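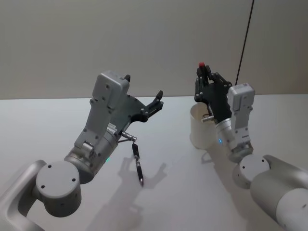 August, evening

Pen-in-cup again for the whole session. The target for this task is 439 good episodes and the log stood at 158 when I shut down tonight, so I am a little over a third of the way. I have settled on a style for it. The right hand takes the cup by the rim and keeps it off the table, tipped back a bit, and the left hand stays open over the pen until the cup is where I want it. I used to move both arms at once and the recordings looked messy when I played them back. Doing one and then the other takes longer but I can repeat it.

Started at half past eight. The first 7 episodes had to be thrown out. I had left the Zidis recorder on yesterday's task name, and the renaming script does not touch the text prompt inside the file. I could have fixed them by hand but it was quicker to do them over. Wrote the task name on a sticky note and put it on the monitor.

The left hand is still the harder one. A pen is thin and the fingers like to close above it. If I come in too high I get air, and if I come in too low the fingertips push on the table and the wrist complains. I keep the misses if I recover within the same episode. Tresley wants some of those, and their notes say a model that only ever sees clean picks does not know what to do after a bad one. I marked the recovered ones with an R in the log. The ones where the pen rolled out of reach I deleted.

Changed the pen's starting angle every few episodes. Left to myself I put it down the same way each time, nearly straight up and down from where I sit, so I now go by the Skilosel sheet and read off the next angle. It is dull but the spread on the plot is much better than last week's.

Lunch at one. Leftover rice. Came back and the delay on the right arm was worse than in the morning - restarted the controller twice, and the second time it cleared. I don't know what it was. Put it in the issues list for Ospina with the two times next to it.

The afternoon went better than the morning. My shoulders are sore from holding the right side still while the left one works, and I should raise the chair. I also noticed that I hold my breath at the moment of the grasp, every time.

Played back a handful before copying. Two had dropped frames near the end, so I flagged them and left them in for now. The copy to the server took roughly 7 minutes.

Tomorrow: chair, new angles from row two of the sheet, check the recorder name before anything else. Ask whether they want the cup set down at the end or kept in the hand - the instructions say one thing on the first page and the other on the last.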